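Progress note, 13 November 2023
Community seed library and growing plots, Hadorley and Pekham

Sorry this is a bit rough, wanted to get it to you before the budget meeting. Full accounts to follow seperately.

**Where we are**

Hadorley plots all dug and let. 39 households signed up, waiting list open. Pekham slower. Water connection held up since July, the supplier wants a second survey and we are still waiting on a date. Have been filling butts from the church hall roof in the meantime. Not ideal in a dry spell but it got us through the beans.

Seed library is the bright spot. 900 packets out on loan over the season. Returns patchy, as expected in a first year. Peas and French beans come back well, people find them easy to save. Squash a problem. Most of what came back had crossed and we can't lend it on. Will do a handout on hand pollination before spring and probably stop lending squash altogether until people have had a go at it.

The Nông growers' group have taken on three of the bigger beds at Pekham and are growing water spinach, perilla and a long bean I had never seen before. Very popular at the swap day. They have offered to run a session on saving seed from leafy crops, we'd like to pay them properly for it. See below.

**Spend**

- Timber and topsoil: done, slightly under
- Tool store at Hadorley: done. Lock replaced once already
- Packets, labels, silica gel: over. Printing went up and we reordered the small envelopes twice
- Water at Pekham: unspent, please can we carry forward
- Training: 3 sessions held out of 9 planned

The training line is the one I'm worried about. Fullinham hall put their hire rate up and we lost two dates to a double booking. Looking at moving the rest to the Hadorley schoolroom, smaller but free on weekday evenings.

**Problems**

Slugs. Blight on the outdoor tomatoes at both sites, nearly everything gone by the end of summer. Germination tests on the donated onion seed were poor so that lot has been binned. Also the catalogue spreadsheet is a mess, there are two versions going round and they don't agree on what's in the leek drawer. Being sorted.
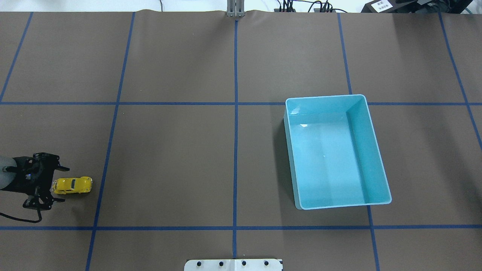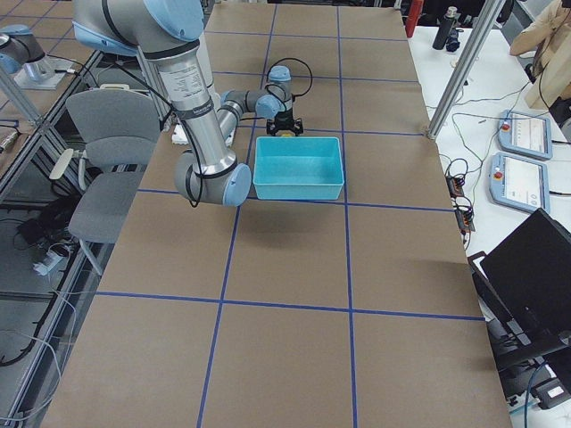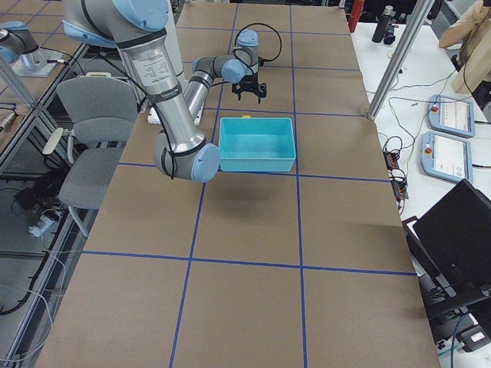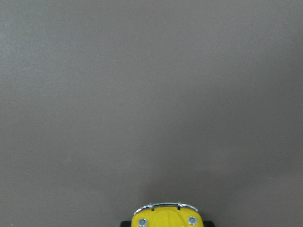 **Next quarter**

Chase the water survey. Get the drying racks up before the next lot of returns. Reprint the borrowing card with clearer wording, too many people thought they had to bring back the same packet. Garlic in at Hadorley, broad beans at Pekham if the ground isn't sodden.

Two things we need from you:

1. OK to carry the Pekham water money into next year
2. OK to move some of the hall hire underspend to session fees, so the Nông group can be paid at the same rate as our other tutors

A yes by email is fine for both. Reciepts are scanned and in the shared folder, apart from the topsoil one which I'm still hunting for.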